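Minutes, returns and sorting meeting, 18 July 2019

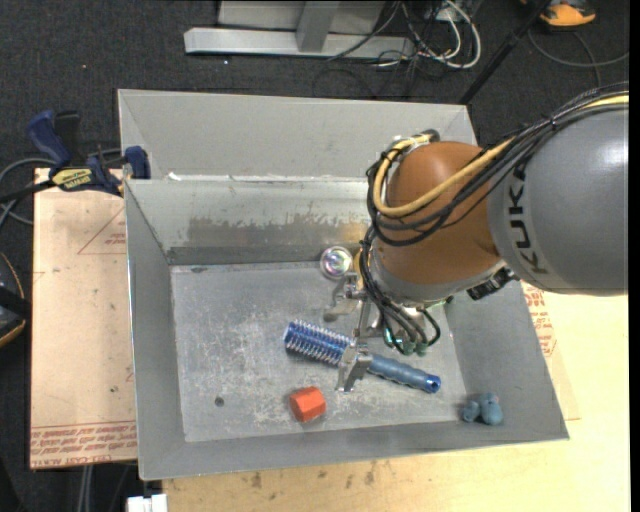 Cestora Household Goods / Returns & Bins Team

Present: Paula Costache (chair), Ecaterina Dumitrescu (notes), Bogdan site, Uta site by phone. Line to Uta dropped twice, they rejoined during item 3.

Apologies: none recieved.

1. Last minutes
Agreed with one fix. The January bin order was for the Bogdan site only, not both. Ecaterina to correct the copy on the shared drive.

2. Gray bin, floor and walls
Paula brought up the state of the sheet-metal bin. Floor scratched and scuffed, chalky marks too, left half worst. Back wall has a brownish worn patch along the middle. Rim behind it worn bright.
Question from Bogdan: is any of this a problem or just looks? Paula says looks, so long as nothing is rough enough to snag bristles or packaging. Someone needs to run a gloved hand over the floor and the rim and write down what they find.
Chalky marks: try a damp cloth first, then dish soap. No scouring pads, we have enough scratches.
Repainting talked about and dropped. Would chip off inside a month.
Liner talked about. Rubber mat would have to be cut to the floor shape and the walls slope out so anything bigger rides up at the edges. Uta has an offcut from the old packing bench, will measure and report back.
ACTION: Bogdan, glove check and wipe down. ACTION: Uta, measure offcut.

3. Hairbrushes
Main item, took most of the hour.
The round blue one is the item everybody knows by now, blue head with the pale bristles. 600 brushes in the Iltel return, all models mixed together. 400 sorted. Of those, 29 set aside for bent bristles or marks on the handle.
Ecaterina wants one rule for what counts as bent. Uta has been failing a brush for one bad row, Bogdan lets it go unless you can see it at arms length. Long back and forth. Agreed: one bad row = set aside, second person looks before it goes to scrap.
Hair. Any brush with hair in it goes straight to scrap, no cleaning, no second look. Already the rule but the sheet at Uta still has the old wording. Take it down please.
Round ones roll. They go in the bin singly and get laid down, not dropped in from the top. Paddle brushes can be stacked flat on the bench, bristles up, no more than two high.
Paula asked if loose brushes can be bagged before they go back on the shelf. Yes but we are low on the clear bags, see item 4.
ACTION: Ecaterina, new wording for the sheet, send to both sites. ACTION: Uta, replace sheet.

4. Supplies
Clear bags: 11 packs left at Bogdan, none at Uta. Bogdan to send four over on the next van.
Labels fine.
Tape guns, one is jammed again. Paula says throw it out and stop fixing it.
Gloves, small size always runs out first. Order more small, fewer large.
ACTION: Paula, gloves and bags order.

5. Bench layout
Uta would like the scrap tub moved to the other side of the bench so people are not reaching over good stock. No objection. Try it for a couple weeks and say at the next meeting if it is any better.
Bogdan has the tub under the bench and is happy with that. Leave as is.
Cardboard is piling up by the side door at Bogdan again. Flatten as you go. Paula will not be asking a third time (her words, asked for them to be in the minutes).

6. Iltel paperwork
Return slips don't match the boxes. Slips list brushes and combs together on one line, our form wants them seperate. Ecaterina has written to Iltel, no answer yet. In the meantime fill in our form from what is in the box and staple the slip behind it.
Do not hold a box back over a missing slip.
ACTION: Ecaterina, chase Iltel.

7. Any other business
Comb samples, put off to next time, box not opened yet.
Key to the supply cupboard at Uta, spare is now with the front desk.
Bogdan asked for a shorter meeting. Noted.

Next meeting: same time next month, date to go out by email. Items to Ecaterina beforehand, not on the day.

E.D.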